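Bouquet wrapping

Bouquet wrapping (also hand-tied wrapping or paper cone wrapping) is the work of putting a finished bunch of flowers into one or more sheets of paper and closing it with a ribbon, a string or a band. It is the last step in the making of a bouquet, after the stems are arranged and bound. The wrapping protects the flowers on the way from the shop to the receiver, gives the bunch a shape that is easy to hold, and hides the stems and the binding point. It is used for fresh, dried and artificial flowers.

The term does not normally include arrangements in a vase, a box or a basket, even if paper is used as a part of them. A bunch that is only rolled in newspaper for transport is called in the trade a "market roll" and is treated separately.

Terms

The part of the paper that stands around the flower heads is called the collar. The narrow place where the paper is pressed together over the stems is the waist, and the part under it is the skirt or the tail. In some regional schools of wrapping there is no visible skirt, and the paper simply becomes narrower until the end. This form is called a long cone. The outermost sheet is named the face sheet, also when it lies mostly at the back of the flowers.

History

Flowers were sold in paper long before wrapping became a separate skill. In the older handbooks it takes only a few lines, usually with the advice to use clean paper and not too much of it. Colored paper made especially for florists became common later, when shops started to compete by the look of the whole bouquet and the price of paper went down.

In Ferenville, where a flower market is held every February, the wrapping was for a long time done by the buyers themselves at a long table near the exit. The market gave the paper free of charge and charged for the ribbon. The stall holders took over the work later, and with them came the habit of using two colors, one wide sheet and one narrow strip. The "Ferenville strip" is still the local name for a narrow piece of contrasting paper laid along the middle of the cone. A catalog of the market lists 1,501 wrapped bouquets for one season, without counting market rolls.

Materials

Paper

Most papers for bouquets are sold in flat sheets or on rolls. The common kinds are kraft paper, tissue, waxed tissue, and a soft material of pressed fibers which looks like cloth and is not easily torn. Transparent film was very popular and is still used, mainly as an outer layer. Plain light colors such as lavender, pink, cream and pale green are often preferred, as they do not compete with the flowers.

Printed papers usually carry plants: roses, fern leaves, small buds on thin stems. A line drawing in gray on a pale ground is considered easy to combine, and a dense print in several colors is considered difficult. Grirnier, a paper maker, sold such botanical sheets in packs of 16, and its rose and fern designs were copied by many smaller printers.

A stiff paper gives straight edges and sharp folds. A soft paper gives round folds and can be pinched tightly at the waist, but it also keeps each wrong crease. For this reason it is usual to handle a soft sheet as little as possible before the final closing.

Ribbon and string

The closing is made with satin ribbon, raffia, cotton string or paper ribbon. The width of the ribbon should agree with the size of the bunch. A wide ribbon on a thin cone slides down, and a very thin one cuts into the paper when it is pulled. Red, white and natural colors are the most usual. The color is sometimes repeated from one of the flowers, though a single strong color against a pale paper is also traditional.

Method

There are many variants, but the basic order is the same in most of them:

1. The bunch is bound with string or a rubber band and the stems are cut to one length.
2. The face sheet is laid flat, often turned so that one corner points away from the worker.
3. The bunch is placed on the sheet with the flower heads near the upper edge.
4. One side of the paper is brought over the stems, then the other. Additional sheets or strips are laid in at this moment.
5. The paper is pressed together at the waist with one hand and the collar is opened with the other.
6. The ribbon is passed behind, crossed in front and tied, usually in a bow with the tails left hanging.
7. The collar is corrected by pulling the folds outward.

The fifth step is regarded as the most difficult one for beginners. If the waist is pressed too high, the collar stands stiffly and covers the flowers. If it is too low, the bunch opens and the heads fall to the sides.

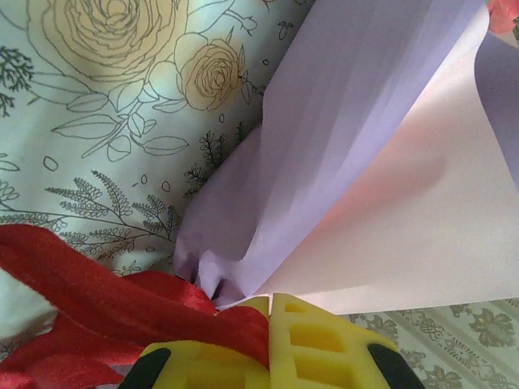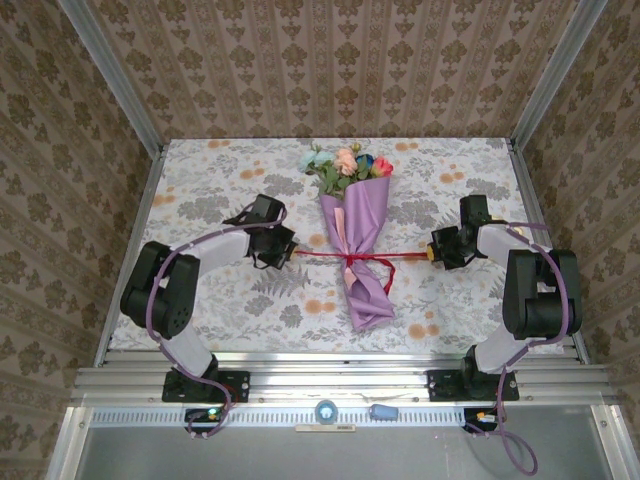 Lavender wrapping paper, wide toward one end and narrow at the other.

Tying the bow

The bow is normally tied at the front, in the middle of the wrapping or a little higher. The ribbon must be tight enough to hold the paper, and both ends should be pulled with the same force and at the same height, otherwise the knot turns to one side. Many workers pull the ribbon straight out to the left and to the right before they form or finish the loops – the cone then stays lying on the table and does not have to be lifted.

When the bunch lies on a smooth surface it can roll during the pulling. A cloth or a spare sheet of paper under it gives more friction and also protects the face sheet from dirt.

The tails are cut diagonally or in a V form. In the Losley style they are left long and reach into the lower part of the cone, while in the Annan style they are cut short and the loops are made larger.

Variants

The long cone is suitable for few stems with large heads. A single rose is nearly always wrapped in this way.

The fan wrap uses a sheet folded in broad curves, which opens widely behind the flowers and is gathered in a point at the base.

The layered wrap, known in Annan as "Sunday paper", has 3 sheets of related colors, each laid a little lower than the one before.

The open wrap leaves the front without paper, and only the ribbon holds the two sides.

Artificial flowers

Artificial bouquets are wrapped in the same manner, with some differences. The stems contain wire and do not need water, so no wet tissue or film is put at the base. The heads can be bent into position after the closing. Flowers in colors that are rare in nature, for example dark blue or light blue roses, are common in such bunches and are often combined with pink and red ones. As the materials can be used again, artificial bouquets are also preferred for practice. The course book of the Losley school recommends them for the first 800 bows.

Care and reuse

Paper from fresh bouquets is often stained at the lower end and is cut off there before it is used again. Light creases can be removed with a cool iron and a dry cloth, but waxed tissue and film must not be ironed. Ribbon is best kept rolled, with the end fixed by a pin.

See also

Floristry
Gift wrapping
Market roll
Tussie-mussie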